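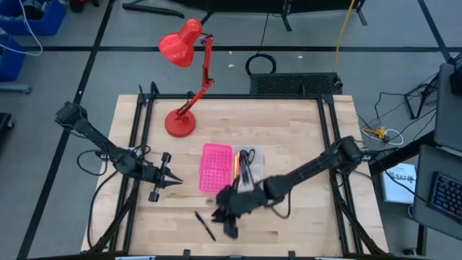
Fig. 1. Two plastic containers side by side on a light wooden tabletop.

Home | Course Notes | Reading List | Contact

Week 8: Keeping Food at Home, Part One
Posted in March by Rozália Kerekes

Welcome back, everybody, and thank you for the lovely pile of pantry diaries you handed in on Wednesday! I read every one of them with a pot of tea (two pots, if I'm telling the truth) and I learned a good deal about how people in this town store onions. Please collect yours from the tray by the door before you go, and don't worry about the pencil marks. They're mostly me agreeing with you.

This week we start on the history of keeping food at home, and I want to begin with the container itself, a thing we tend to skip over on our way to the recipes. We talk about salting and smoking and drying, and those are wonderful subjects that we'll get to, but for most of history the question in an ordinary kitchen was what to put the food in once you had dried it.

Crocks and lids

Salt-glazed stoneware did a great deal of the work in the households we'll be reading about. It was heavy, it didn't take up smells the way some plainer pottery did, and you could stand it on a cool floor and forget it until January. The trouble was the top. A crock might be covered with a plate and a stone, or with cloth tied down and sealed with fat or wax, and each time you opened it you had to do the whole business over again. Keep that in mind when you read the Fidthorpe household book, where the writer complains about her covers far more often than she complains about her husband.

The Fidthorpe inventory in your packet lists 131 vessels of one kind or another, and I'd like you to look at which rooms they're in. The cellar you would expect. The bedroom surprised me very much the first time, and I still have only half an explanation for it (warm chimney wall, dried apples, perhaps a lock on the door). If you have a better one, I'd love to hear it.

Glass

Glass jars changed the work of the kitchen as much as they changed the shelf. John Mason's patent for a screw-threaded jar dates from 1858, and over the following decades home canning spread quite widely in the United States. What I'd like you to notice is that you can see into a jar. A housekeeper could stand in front of her shelf and know what she had, and some of the letters we'll read have a real note of pride in them, a wish to have the shelf looked at by visitors. Ditte Mikkelsen's article (page 81 of the packet) is very good on this, although she does go on a bit about pears.

Plastic

Then we come to the postwar years and the lidded plastic box. It was light, it bounced when you dropped it, and it suited the refrigerator in a way that the crock never could. It also shifted what people were saving. A crock held a season's cabbage. The plastic box, very often, held last night's supper. Ieva Šimkus asked a fine question about this last time, whether leftovers count as preserving at all, and I've been turning it over ever since without settling it. We'll take it up after the break.

For next week

Read the Mollel letters, all of them if you can manage it, and the first half if you can't. Pick one container from your own kitchen and write a page on where it came from, what it held first, and what it holds now. Buttons and rubber bands are perfectly respectable answers. If yours has a cracked lid and you've kept it anyway, tell me about that too!

Saulius has offered to bring his grandmother's pickle crock, so please leave room on the front table.

Shares: 8 | Comments: 2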